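Second gripper set or spare arm? Budget due end of March
Equipment and Purchasing > Small shop automation

bitham_bench
We have one arm on light handling work and 4000 left in the equipment line. The quote from Jestasance for a second two-finger gripper with wrist camera, mount and cable came in at 2288. Spare fingertips are 80 a pair on top. Do I buy the gripper, or hold the money toward a second arm next year? Most of our parts are thin white plastic housings and inserts.

Skultcombe
Buy the gripper. One crash and you're down until a replacement ships. Get four pairs of tips while you're at it, they wear faster than the catalog says.

ratchet_lane
Disagree. A second gripper sitting in a drawer is dead money. Put 913 into a service plan and carry the rest over if your finance people allow it. Ours don't, so check first.

Skultcombe
A service plan doesn't get you running the same afternoon. We had one and still waited nine days.

bitham_bench
Carryover is allowed up to half. Wrist view from the current job is below, black fingers at the curved white panel inside the open frame. Clearance is my other worry, so tell me if you'd change the tips before spending on anything else.
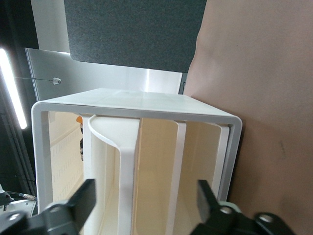
Reply list, page 2

ratchet_lane
I'd look at tips first, yes. With ribs and panels standing up next to each other like that, I'd want to try a slimmer pair. Two pairs is 160 and you learn something before signing for 2288.

hauksdottir_fan
Ask Hauksdóttir for a quote too. They lent us a demo unit for two weeks, no charge except return shipping. Check that the bolt pattern matches your mount.

Skultcombe
Fine, but get the loaner before the budget closes. I still say you need the spare.

bitham_bench
Ordering two pairs of slim tips today and asking about the demo unit. If the tips work out I'll put the gripper in the March request and leave the rest as carryover.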